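Weekend Sorter, Clistow Thrift Store

Clistow is hiring a part-time sorter for its Stover location. Shifts are 12 hours a week, with extra hours in December. You will check donated clothing, price it and hang it for the sales floor.

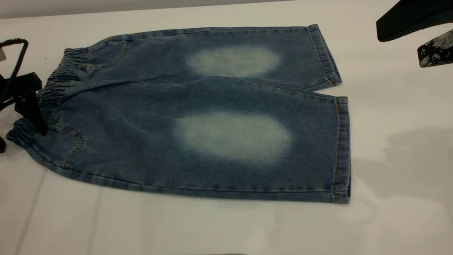
Do I need retail experience?
Training is given on your first two shifts.

You must be able to lift 30 pounds – boxes get heavy. Apply at the Pacheco Street counter by Mar 25, 2025.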